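What Happens to Sports Clothes After the Season
Project report, second year, Textiles and Society
Kenza Morsy and Siham Abou Zeid
Supervisor: Tolera Abera

Last updated: February

1. Why we chose this subject

In our first year we lived in the same student house in Kovdale, and both of us had a drawer with sports clothes which we did not wear anymore. Kenza had old running clothes from school. Siham had a volleyball shirt with her surname on the back, too small for her since a long time. We did not want to throw them away, but we also did not know who could want them. When we had to choose a subject for this course, we remembered these drawers.

Our main question was: where do sports clothes go when the owner has stopped using them? We also wanted to know if a printed name or number makes a shirt more difficult to pass on to another person.

2. Method

We wrote a short questionnaire and put it on the notice page of our faculty, which has 900 students. We received 80 complete answers. We know that this is a small part of the faculty, and probably the people who like sport were more interested to answer. The questions were about the last sports garment which the person stopped using: what it was, the reason, and where it is now.

The second part was done at Culteo, the second-hand shop behind the bus station. The manager, Houda Salem, allowed us to look through the sports section and write down every garment. It had 251 garments at that time. For each one we wrote the type, the fiber from the label, the condition, and if there was a team name, a player name or a number on it. Some labels were cut out or washed until they could not be read. In these cases we wrote "unknown" and did not try to guess the fiber by touching.

We made one change during the work. At first we had only one group for printed shirts, but Dalia Bensaid from the parallel group read our form and told us that a team name and a personal name are different things for a buyer. We separated them and started the counting again from the beginning. 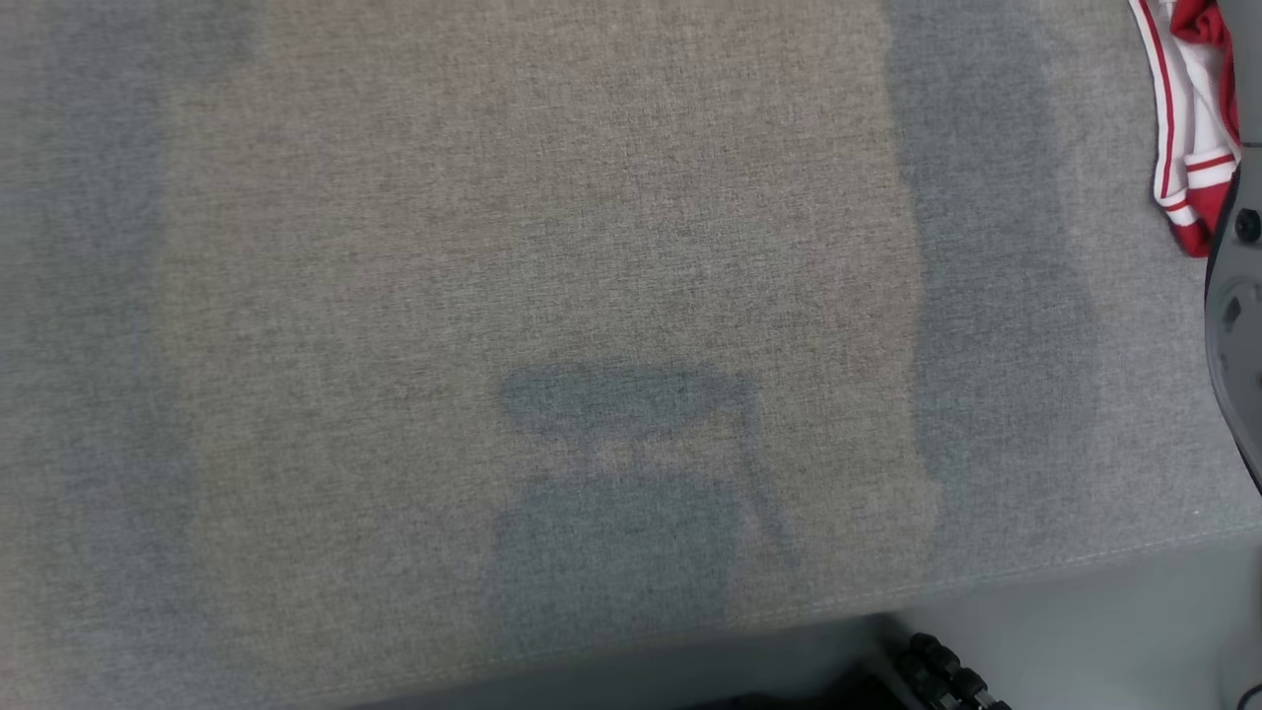
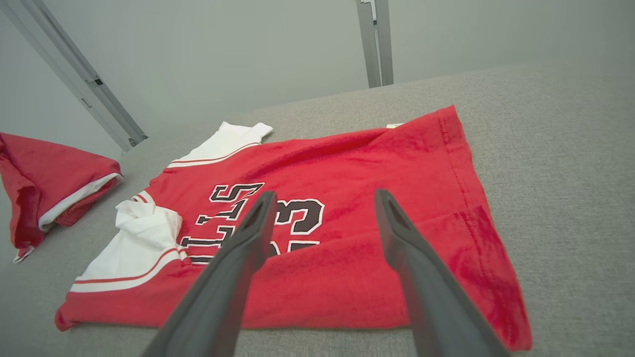
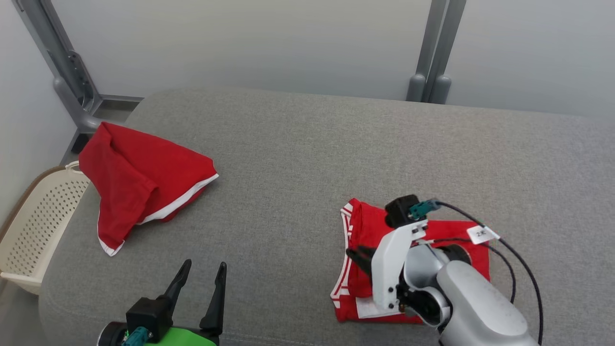 Is a team shirt harder to give away than a plain one?

It depends on what is printed. A team name or a large number is usually accepted by a new owner, but a personal surname often makes people put the shirt back.

3. What we found

The most common answer in the questionnaire was that the garment is still at home. People wrote "in the closet," "at my parents' house," "under the bed." Many of them stopped using it because of the size, and the fabric itself was still good. The second most common answer was that it went to a younger brother, sister or cousin. Selling was rare. Several persons explained that the price is too low for the time it takes to make a listing and go to the post office.

In the shop, most garments with a readable label were polyester, or polyester mixed with elastane. Cotton was mostly found in older T-shirts and in sweatpants. Houda Salem told us that polyester shirts keep their shape and color well, but they can hold a smell even after washing, and she must refuse them for this reason. The printed parts are another weak point. On thick letters we often saw small cracks, especially where the shirt bends.

Shirts with a personal surname stayed longer in the shop. We cannot give an exact time, as the shop writes the arrival month on the price tag only for coats and shoes. This result comes from our interview and should be read with care.

4. Problems in our work

We visited the shop only in winter. In summer there is probably more swimwear and fewer warm layers. Our questionnaire also asked about "sports clothes" without a definition, and two persons answered about hiking boots. We left their answers in the total but did not use them for the fiber table.

5. Ideas for continuing

We would like to ask the local clubs what they do with old sets when the sponsor changes. One club has already answered our email and said that the old sets are kept in boxes in the changing room. We also want to test if a printed surname can be removed at home with an iron and paper without damage to the polyester. Siham will try it first on her own volleyball shirt.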